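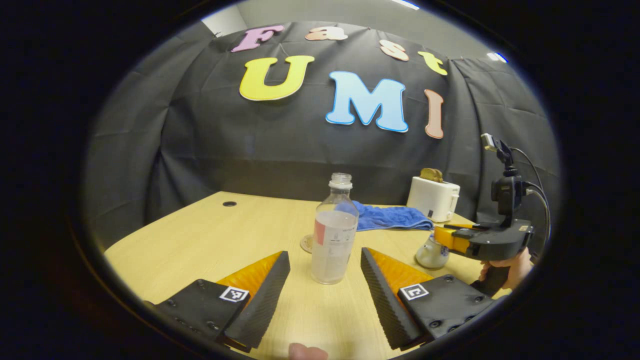 The Shelf That Is Too High

I want to write about supermarkets, and more exactly about how we arrange them for people who are not young, not tall and not in a hurry. It is a small subject. I have thought about it for many years, first as a shop assistant and later as a customer, and I believe it deserves more respect than it gets.

When I came to this country I found work in a shop called Mitard, on the corner of a long street with a bus stop in front. I was twenty-six and my English was made of nouns. I could say milk, bread, soap, receipt. The owner, Nabil Hourani, put me in the aisles because there a person can be useful with nouns. A customer says "rice" and you walk with her to the rice. I did this for seven years, and I learned the language mostly from people who could not reach something.

They were ashamed to ask. This is the first thing I noticed. A woman would stand in front of the flour and look up at it as we look at a departure board. She would take her glasses from her bag, put them on, take them off again. If I came near, she pretended to read the price of something else. Then, when I was already at the end of the aisle, she would say quietly, to my back, "Excuse me, could you?" I had the same shame when I needed a word, so I recognized it.

The top shelf in a shop is built for the shop. The shop has so many products and so much floor, and the floor costs rent every month, so the products climb. I understand this very well. Nabil explained it to me with a pencil on the back of a delivery note. If he took away the highest shelf he would lose space for 300 products, and some customer would certainly want one of them on the very next day and go to Tellow to buy it. Tellow was the big market behind the train station. For Nabil it was the end of every argument.

But I think his pencil made one mistake. It counted the products that people could not find, and it did not count the products that people could not get. My neighbor Hala Sayegh has shoulders that do not lift above her chin since an operation. For her, everything on the top shelf is already not sold in that shop. She does not complain to the manager, she does not write a letter. She goes home without the chickpeas. In the papers of the shop there is no line for this.

Some people answer that she can ask for help. I have heard this answer from very kind persons, and they are right that most people help gladly. I only ask them to imagine asking four times in one visit, every week, for the rest of life. To ask once is a pleasant moment between strangers. After that it becomes a kind of job, and you must do it with a smile, also when your feet hurt. Hala told me that she chooses her hour of shopping by who is working. When Lina Moussa is on the floor she goes, because Lina sees her come in and simply walks along, talking about her son's school and taking things down. When there is only the young man with the headphones, Hala turns around at the door. I do not blame the young man. He was hired to fill shelves and he fills them.

It is not only a question of height. I could make a long complaint about packages. There is a lid on a certain jar of pickles that I have to hit with a spoon, and I am a healthy man with big hands. There are small seals of foil with a tongue so short that only a fingernail can take it, and old people's fingernails are often cut by somebody else, very short. There are the letters on the labels. I once read the instructions of a soup to a retired engineer, Anas Ghanem, who had built bridges and who could not see if the soup wanted one cup of water or two. He laughed about it, but he held the packet away from me for a moment before he gave it.

And there is the question of where to sit. In my old country every shop had a chair. Often it was a bad chair, with a cushion tied on it with string, and usually it was occupied by an uncle of the owner. But when a pregnant woman or an old man came in, the uncle stood up. Here I have been in shops with 1,000 square meters of floor where there was no place to sit for one minute, except the machine that measures your blood pressure. I have seen people sit there and put their arm in the machine out of politeness.

I asked the manager of our present supermarket, Pomare, about a chair. She was friendly. She said that a chair in the aisle is an obstacle in case of fire, and a chair by the entrance attracts people who do not buy. I have thought a lot about this second reason. A person who rests for five minutes by the door, with a list in her pocket, is exactly a person who will buy. It is also possible that somebody will only sit. In that case a warm building with many lights and a thousand kinds of biscuits has given a seat to somebody who needed it, and I cannot find the damage.

I know that a shop is not a charity. Nabil worked from five in the morning and his back was worse than that of many of his customers. He did make one change in my time there. His mother-in-law, Hanan Qaisi, came to live with his family, and she began to shop in Mitard every day, loudly. Within one month the lentils, the tea, the sugar and the small bags of rice all came down to the level of her hand. The big bags and the paper plates went up. He did not lose one product. He only put at the top the things that are bought by people who can reach the top, such as parents preparing a birthday. It needed two evenings of work. I carried most of it, and I remember that we ate sandwiches on the floor at midnight between the detergents.

After that, people stayed longer in the aisle. I cannot give figures, we did not keep any. But I remember the woman with the glasses at the flour, which now stood at the height of her elbow. She compared two kinds. She had never before compared, she had taken what I gave her. This is for me the center of the matter. When another person takes down your flour, you do not ask him to put it back and give you the other one so you can read it also. You say thank you and you go to pay.

I would like every shop owner to do one thing, and it costs no money. Take a low stool on wheels, sit on it, and go through your shop with a shopping list of ten ordinary things. Do not stand up. Do it at a busy hour, with the other people's carts around you. I tried it once in Mitard, with Nabil's permission, and I came to the cash register with six of ten. I was a person who had put every one of these ten things on the shelf with my own hands.

There are also small, cheap things for those who like to buy something. A magnifying glass on a chain by the spices. A bell at low height. In one shop in another town I saw a long wooden hook beside the cereals, for pulling a box forward, and the end of it was shiny from use. A sign said please return me. I do not know who had the idea, but I would have liked to shake the hand.

Mitard is closed now. Nabil sold the lease, and in the same rooms there is a place that repairs telephones. Hala goes to Pomare with me, in my car, and I take down the things and she pays me back with coffee. Last time she wanted a vinegar from the highest row. I gave her one, and then I remembered, and I took down the other two kinds also and held them so she could read. She read all three labels to the end. She chose the cheapest, and said the bottle of the second one was nicer, and I put them back.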